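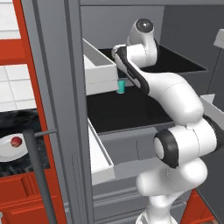
Red cabinet fronts and a dark counter, with tile alongside.

By Aoi Nagano
31 Dec 2023

We use cookies to remember your preferences. Accept | Manage

My mother washed her cabinet doors every July, windows open and radio going, and I've kept up the habit, though I now do mine again at the end of the year when the holiday cooking has left its film on everything. Painted fronts show grease sooner than you'd think, and the darker reds are the worst for it!

Start with 500 ml of warm water and 2 teaspoons of plain dish soap. Wring the cloth out until it hardly drips, and work from the bottom of the door up – dirty runs down a dry door leave streaks that are a bother to get off. Around the handles I let the damp cloth rest for up to 14 seconds before wiping. Rinse with a second cloth, then dry with an old towel, and don't forget the top edge, where the dust and the grease get together and turn to something like felt.
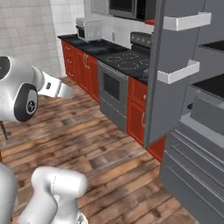
A wooden floor in the kitchen. Save it for last.

For the floor, sweep first and then mop with the grain, using far less water than feels right. I did ours in Bradville the wet way for years and had a cupped board by the back door to show for it. An old bath towel pushed along with your foot will pick up whatever the mop leaves, and it warms you up nicely on a cold morning too.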